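Fikeck Flat-Pack Moving Boxes, Medium, Set of 15
Reviewed by Honeylyn Policarpio
September 16, 2021
Rating: 3 out of 5

I bought one set of these boxes when we moved from the apartment to my mother's old house, and then I bought a second set because the first was finished too fast. So I have now folded, filled, carried, opened and flattened more Fikeck boxes than I ever wanted to, and I think I can give a fair opinion.

The boxes come flat, tied with a plastic band. Please be careful when you cut the band, it jumps. My set had all the pieces it should have. Two of them had a bent corner from the delivery, but after folding I could not find which ones they were.

Folding is easy. The creases are pressed well and the panels go where they should go. With the cheaper Grornel boxes, which I used for my move before this one, I had to bend each line over the edge of a table first. With Fikeck I did it in my hands. My cousin Rhea Cruzado made most of them while she was talking on the phone, and they came out square.

The bottom is the part I like less. There are four flaps and they only meet in the middle, they do not lock. You must tape the bottom, and for books you must tape it in both directions. One box with kitchen things opened a little on the stairs. Nothing fell, but I had to hold it from under with my arm until we reached the car. After that I used two strips on every box and had no more problem.

For the weight, the seller says nothing, and I wish they would. I put one box of cookbooks on the bathroom scale and it was 54 pounds. It survived, but the sides became round and the handle hole on one side started to tear. I would not do it again. For clothes, towels, toys and plates wrapped in paper the box is very comfortable to carry. The handle holes are big enough for a man's hand, my husband had no complaint.

Now I come to the part that made me write this review, which is what happens after the move. I wanted to save the boxes for my friend Maricel Dizon, who moves next year, so I opened every one and made it flat again.

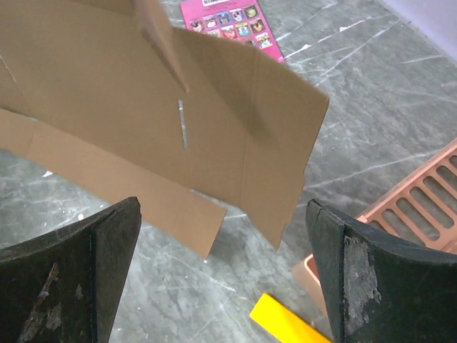
The tape is the difficulty. If you pull it fast, it takes the brown paper layer with it and the cardboard is left rough and weak in that place. If you pull slowly, keeping the tape low and close to the box, you can save most of the surface. It took me one evening to learn this and the first boxes paid for it. In the end I stopped pulling. I cut the tape along the line where the flaps meet and left the rest of it on the cardboard. It is not pretty, but the flap is stronger that way and new tape goes over the old one without trouble.

When they are opened, the boxes do not stay completely flat, as they did when they were new. The flaps remember how they were folded and they want to stand up. I put them behind the wardrobe, one against the other, and with some weight on them for a few days they were better. If you have only a small closet, count on them being thicker than when you bought them.

I used some of them two times, because we did the move in parts, and a few I used three times. After the second time the creases are soft and the box leans when it is empty. Filled, it is still fine. After the third time I would only put light things inside, like pillows. I think that is acceptable for this price, but the label says "made to be used again and again" and this is a little too generous.

One more small complaint. There is a printed place on the side to write the room and the contents, but it is shiny and my normal pen did not write on it. A thick marker works. Or write directly on the plain cardboard, as I did at the end.

What I liked: clean creases, quick to fold, good handle holes, no bad smell.
What I did not like: the bottom needs a lot of tape, no weight limit given, the shiny label.

Would I buy them again? For a normal move with clothes and kitchen things, yes. For books I would look for a smaller and thicker box. My neighbor Wilfredo Manalo used the Sembiring double-wall ones for his records and he was happy with them, but they cost more and I have not tried them myself.

Comments (2)

Honeylyn Gatchalian: Thank you, very useful. Do you know if the medium one fits under a normal bed when it is flat?

Honeylyn Policarpio: Hello, name sister! Mine are behind the wardrobe so I did not try it, but flat and without the flaps standing up, I believe it should go. Please measure your bed first.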